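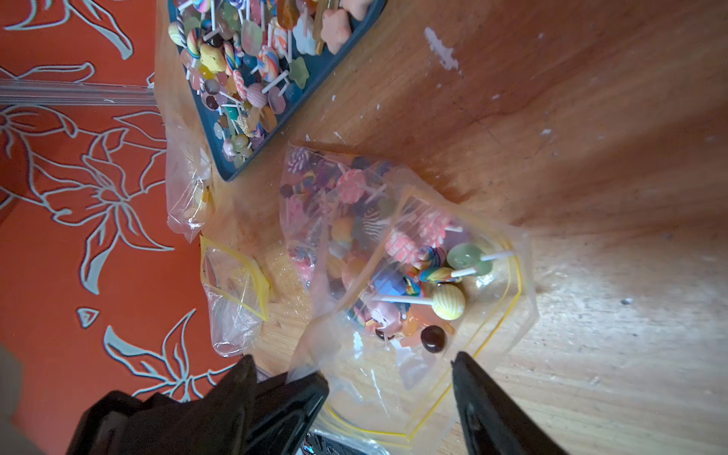 Craft Sellers' Group Questions "Recyclable" Claims on Small Plastic Bags

FELTAU, 26/07/2023 - The Feltau Makers' Exchange, which speaks for people who sell beads, charms and other small craft supplies, said today that it will not endorse the new Ballavis line of "fully recyclable" zip bags until the company backs up the claim with more than a leaf on the label.

Ballavis began offering the bags to Exchange members this spring at a higher price than its standard ones. The sales sheet says they "return to the cycle again and again." It does not say where, or who collects them. The Exchange wrote to the company twice to ask. The first reply was a brochure. The second was the same brochure.

The town's curbside program does not accept plastic film of any kind, and that includes zip bags. The nearest drop-off point that takes film is the Ouali transfer station, which is open two mornings a week and asks that bags be clean, dry and empty. We doubt that many customers will make the drive for a bag that held a few dollars' worth of beads.
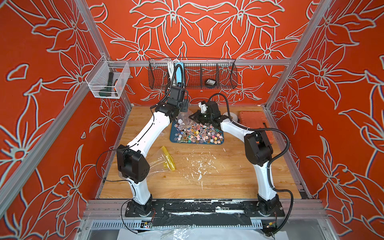 What the Exchange Asked For

Members voted in favor of a short list of requests to Ballavis:

The name of at least one facility that accepts the bags today.
Test results for the whole bag, zipper included, with the name of the lab.
A plain statement on the package telling buyers what to do if their town does not take film.

So far the company has offered a webinar.

The Exchange is no kinder to its own side. In 2021 we promoted the Flillelier take-back plan, under which shoppers could mail used packaging to a central address for sorting. Over its full run the plan received 2220 bags. Many were still in their mailing envelopes when it closed, and we have never seen a report on what became of the rest. We should have asked harder questions then.
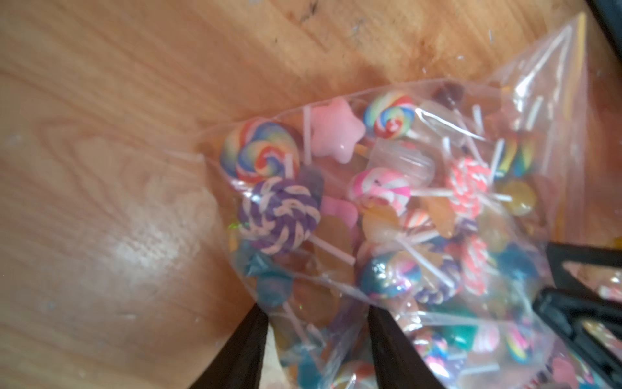 Paper envelopes are the answer we hear most often, and we have doubts about those too. Members who switched reported torn corners and more returns, and a replacement order means a second package and a second trip. Buyers also want to see what they are paying for. With mixed novelty charms, say a bag of miniature lollipops with a rainbow swirl and a pale pink star among them, a clear bag does the selling, and a paper envelope needs a printed picture or a window. The window is usually plastic film. Calling that package "plastic-free," as at least one catalog does, is a stretch.

For now the Exchange advises members to buy the cheapest bag that holds up, reuse clean ones, and leave the word "recyclable" off their listings. The matter will come up again at the November meeting. Ballavis has been invited to attend and has not said whether it will.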